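3.2 Procurement of publicity services by mid-sized public bodies

Public bodies buy a wide range of publicity services from outside suppliers. These include campaign design, the purchase of advertising space, print production, event support and the upkeep of public websites. The bodies in our sample buy such services under one of two arrangements. Under the first, a body signs a framework contract with a single lead agency, which then hires others as needed. Under the second, the body keeps a list of approved suppliers and invites bids for each piece of work. The choice between the two is usually made by the finance office, and the communications office is consulted late in the process, if it is consulted at all.

This section considers how a reduction in the publicity budget is carried through under each arrangement. Earlier work has tended to treat a budget cut as a single event with a single effect. A department is told to spend less, and it spends less. Our reading of the contract files suggests a slower and more uneven process. Money already committed cannot easily be recovered, and the first savings are therefore taken from work that has not yet been placed. Such work is often small, local and planned at short notice. Large national campaigns, which account for most of the spending, are protected for a time by the terms under which they were bought.

The sample consists of 56 contract files from four public bodies. Each file contains the original notice, the winning bid, the signed contract and all later changes to its value or scope. Two of the bodies used a lead agency throughout the period of study. The other two used approved lists. We were given access to the files on the condition that the bodies would not be named, and they are referred to by the letters K, L, M and N. Suppliers are named only where the award was already a matter of public record.

Body K awarded its framework contract to Brirkar, an agency with a long record in public health and road safety work. The contract set a minimum annual fee and allowed the agency to charge for planning time whether or not a campaign went ahead. When the body's publicity budget was reduced, the minimum fee remained in force. The reduction fell on media space and on the smaller firms hired by the agency, and the planning charge grew as a share of the whole. Staff at Body K told us that they had not expected this result. The contract had been written during a period of rising budgets, and the fee had seemed modest when it was agreed.

Body L presents a similar case with a different outcome. Its lead agency, Tóth, had agreed to a clause linking the annual fee to the amount of work placed. The clause was added at the request of the body's legal office and drew little notice at the time. After the reduction, the fee fell in step with the budget. The agency responded by moving its senior staff to other accounts, and the time taken to approve a finished advertisement rose. The saving was real, but part of its cost was passed back to the body in the form of extra work for its own officers. The files do not allow us to put a money value on that work.

The bodies with approved lists had more room to act. Body M stopped inviting bids for 100 days, during which no new work was placed except for notices required by law. Body N continued to invite bids but set a lower ceiling for each job. Both measures took effect quickly. Both also changed the makeup of the list. Firms that depended on a steady flow of small jobs withdrew, and those that remained were for the most part larger and had clients outside the public sector. One of these, Onimport, went on to win nearly all of the print and display work offered by Body N in the following year.

Service contracts that sit outside the publicity budget were sometimes used to absorb tasks that had been cut. Leaflet storage, the clearing of display stands and the removal of out-of-date posters from public buildings were all moved, in at least one body, to the budget for building services. Spending on building services rose by a smaller amount than the publicity saving, and the two changes were reported in separate tables. A reader of the published accounts would have no means of linking them. We regard this as a weakness in the form of the accounts and make no claim about the intent of those who prepared them.

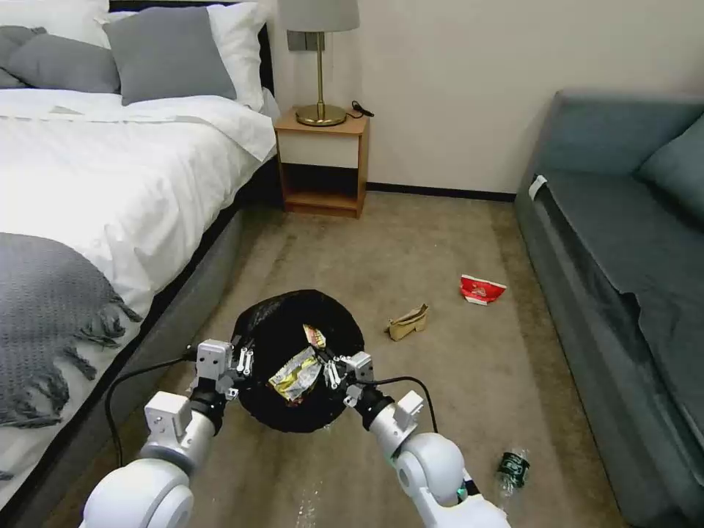 BUDGETS AND SERVICE CONTRACTS

Figure 2. Two robotic arms holding open a black trash bag.

3.3 Reporting of savings

A second question concerns the way in which savings are counted. All four bodies published a figure for the amount saved on publicity. None used the same method. Body K compared spending with the budget approved at the start of the year. Body L compared it with spending in the year before. Bodies M and N compared it with a forecast of what would have been spent had no action been taken, and the forecasts were prepared by the same offices that later reported the saving. Each method can be defended. They cannot be added together, and a total built from them has no clear meaning.

The difference matters most where a reduction is repeated over several years. A body that measures against the year before will report a small saving each time. A body that measures against a fixed earlier year will report the same saving again and again, and the figure will grow even if spending has stopped falling. In the files we examined, notes explaining the method were present in the internal papers and were dropped from the published version. Journalists and elected members were left to compare figures that had been prepared on different terms.

The Deromside method, which we adopt here, was designed for cases of this kind. It was first applied to the advertising accounts of a regional transport office and takes its name from the site of that office. The method treats as a saving only that part of a reduction which meets three tests. The work must no longer be bought, the task must not have moved to another budget, and no payment must remain due under an earlier contract. Sums that fail any of the tests are listed separately as deferred, transferred or committed. The method requires access to contract files and cannot be carried out from published accounts alone.

Applied to our sample, the method lowers the reported saving in every body. The change is smallest in Body L, where the fee clause ensured that reduced work led to reduced payment. It is largest in Body K, where the minimum fee counts as committed spending for the full term of the contract. In Bodies M and N the main adjustment is for deferred work. Campaigns that had been put off during the pause were placed in the next financial year, in some cases at a higher price, and the published figures were not revised to reflect this.

Some limits should be noted. The sample is small, and the bodies agreed to take part, which may mean that their records are better kept than most. The files for Body M include a gap in June, when its records were moved to a new system, and a few contract changes from that month could be traced only through letters held by the suppliers. We asked each body to check our entries against its own ledger. The last of the corrections was received on 7/30/24, and the figures used in this paper include all changes made up to that point.

We also made no attempt to judge whether the campaigns themselves were worth their cost. Such a judgment would require evidence on public awareness and behavior that the contract files do not contain. A body may reduce its spending on publicity with no loss to the public, or with a serious loss, and the methods used in this section cannot tell the two apart. Officers in three of the bodies said that research on the effect of campaigns had been among the first items to be cut – a point taken up in Section 4, where we discuss the evidence that was available to decision makers when the reductions were set.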